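Evening, 9.40 pm

Finished the second pass on Brusura tonight. Streamed it in the highest tier Joreo offers, projector set to the cinema preset, motion smoothing off. Running time is 168 minutes including credits. The service lists the aspect ratio as 1.66:1, but the opening reel is plainly narrower and the picture opens out only after the ferry crossing. I missed the change the first time.

Sound first. The mix is front-heavy for the first hour, with dialogue locked to the centre channel and almost nothing behind. The surrounds come in at the quarry and stay in. Levels on the Joreo stream sit lower than on the disc of Dilleo, same director, so I had to bring the amp up and then forgot to bring it down for the trailer afterwards.
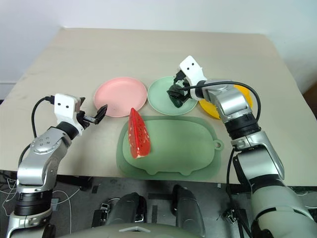 Pink, green and yellow plates, with the tray in front.

Colour is harder to judge. The night interiors have a green bias in the shadows that I put down to compression last time. It is still there at the higher bitrate, so I now think it is in the grade. Dilleo has the same bias in the hospital corridor. Grain is retained, although it clumps on the grey sky behind the pylons -- a familiar fault with this encoder. 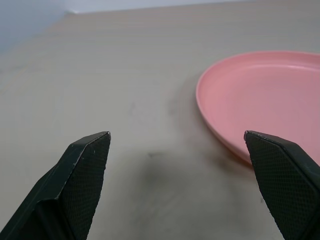 Posted by the diarist

Editing notes. The long take in the kitchen runs well past the point where another director would have cut, and the join at the doorway is hidden on a dark coat. The Salem section is still the weak part. Three scenes repeat information already given in the letter, and the score is laid over all of them at the same level. I would lose the second.

Subtitles are adequate. Two lines at the railway office go untranslated, and the timing drifts late after the interval card.

Log updated: Brusura is entry 2469, second viewing, rating unchanged. The first viewing is entry 1066, and the note there says only "too long, good rain". Dilleo again in July if the disc still plays -- it stuck at the layer change last time and needs a clean.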